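My Phone Lives in the Kitchen, and It Shows

I cook from my phone every night, which means flour in the charging port and a screen that thinks my wet knuckle is a swipe. After my old Skileo died in March I got a bit more careful, so here are the habits that stuck!

Turn the screen timeout up before you start, then put it back when you're done (I forget this about half the time and wonder where my battery went). Lock the rotation too. Greasy fingers? Use the side buttons to snooze a timer – most phones let you set that under accessibility.

For lint in the port, power the phone off first and go in with a dry wooden toothpick, very gently. No metal, no blowing, and please no canned air held right up against the speaker. If the cable still wobbles, try another cable before you blame the phone. My Makon one lasted almost 8 months.

And don't stand it next to the stove. Steam gets everywhere, water resistant or not. 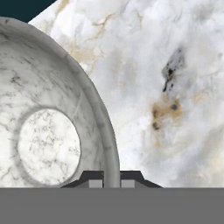
Ginevra Fiore wrote to say that she puts hers in a zip bag, squeezes the air out and taps right through the plastic, though her fingerprint reader won't work that way, so she types the code in. I tried it with bread dough last night and only had to wipe the bag.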